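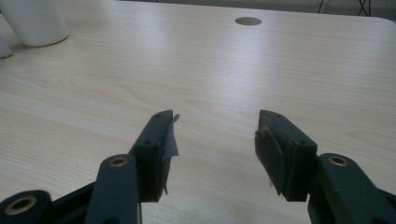

Sat 27 April - table tops, Terncombe room

In early, Tirta had the key. Only the pale tops today, the rest can wait till the trestles are sorted.

Went over the long one first. Damp cloth, then dry, then the soft brush along the edges. Wavy grain shows up nicely under the overhead light, also shows every smear. Lesson: wipe WITH the grain, last pass at least. Went across it the first time and had to do it all again.

Cleaner: the Gukwood one, 3 capfuls to the small bucket. Label says 6 but that left a film in March and Jonalyn complained her paper stuck to it. Three is plenty.

Edges - near left corner has a rough bit, catches sleeves. Rubbed down with fine paper, better, not perfect. Aisyah thinks a dab of wax, Valdis says leave alone. Left alone for now.

Wobble is still there. Packed the back leg with folded card, ok if you don't lean on it. Needs a proper foot. Tallov do screw-in ones in bags of 50, far too many, ask Lieselotte if she has any spares in the Wijaya box.

Level check after lunch: bubble just off centre towards the window. Marble rolls, slowly. Fine for sorting and cutting out, not fine for the glueing. Do glueing on the other table til it's fixed.

Stock no. on the underside reads 1,237, list has it down as something else completly. Corrected the list in pencil.

To do
- foot for back leg
- new cloths (old ones shedding bits)
- ask about wax again, both of them in the room this time
- felt pads for the stools
- hot mugs on a mat please, everyone, me included

Brush is drying on the sill. Bucket rinsed, back under sink.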